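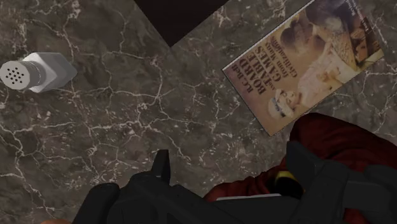

Notes by the course instructor | Robot Learning from Demonstration | Week 6 handout | Skivness lab section

Okay, this week you stop reading about demonstrations and start giving them. Everyone gets a turn on the controller, first in the simulator and then (if the Sunday booking works out) on the real arm over at Curnell. I'm writing down what I said in lecture plus the bits I forgot to say, so skim it even if you were there.

First, vocabulary, since a few of you mixed these up on the worksheet. Kinesthetic teaching is when you grab the arm and move it yourself. Teleoperation is when you drive it from somewhere else with a handheld controller, a second arm, a 3D mouse, whatever. Both give you a demonstration: a recording of what the robot sensed and what it was told to do, lined up in time. In the simulator there's nothing to grab, so this week is all teleoperation.

The view at the top of the handout is what you'll be working from. It's the gripper's own camera, rendered, and you'll notice how much of the bottom is taken up by the black fingers. Get used to that! Most people drive badly for their first few tries because they want to look at the whole table, and the wrist view won't give them the whole table. The salt shaker lying on its side over on the left and the board games book up in the corner are good landmarks. When they slide across your view, your wrist is moving. When they spin, you're twisting, and if you didn't mean to twist, stop and let go of the trigger.

About that busy marble. I love it and you will hate it. All those pale veins look a bit like edges, and a policy trained on too few surfaces can get very attached to them. We'll swap the tabletop in week 7 and you'll see what I mean. For now just drive on it.

Now the driving itself.

Move slower than feels natural, but don't stop dead between moves. A long pause teaches the robot that pausing is part of the job. I watched one of my own recordings from the Olvera project last year and there's a stretch in the middle where I'm clearly thinking about lunch. The policy we trained on that set would reach out, hover, and just sit there. So plan the move before you press record, then do it in one go.

Pick one way of doing the task and stick to it. If you come at an object from the left half the time and from the right the other half, a simple behavior cloning model may split the difference and drive straight down the middle, where there's nothing to grab. (Fancier models handle this better and we'll get to them. Yours is not fancy yet.)

Do vary the starting layout, though. Same approach, different places. Use the shuffle key between episodes, and don't reshuffle until you get an easy one. I can tell. The easy ones all look alike.

Soft stuff needs its own warning. Look at the dark red item by the fingers in the picture, how it bulges up and wraps around the one on the right. When something soft crowds the gripper like that, it hides part of what the camera would otherwise see, and you have to decide where to go next from whatever is still in view. Line up early, while you can see your target, and then trust the line.

If you mess up, you have two choices. A small miss that you correct smoothly is worth keeping, and I'd like some of those in your set. It's how the robot learns to recover. A big mess (dropped it off the table, arm folded up, you sneezed) gets deleted. Mark it with the discard key right away. You won't remember later which one it was.

What to hand in

Each team records 300 episodes, split however you like among the 3 of you. Put the driver's initials in the episode notes, please, because we'll compare styles in class. Save to the Nullville server, in your team folder, and leave the file names alone. The loader is picky.

Also write me half a page on one episode you kept and one you threw out, and why.

For comparison, last year's pooled set came to 1362 episodes after cleaning, and it's in the shared folder if you want something to test your loader on before your own recordings are ready. Watch a few before you start driving. Some of them are really lovely, and a couple are mine.

Reading for next time: the section on compounding error, up to the second set of exercises. Skip the proof if you're short on time and come ask me about it.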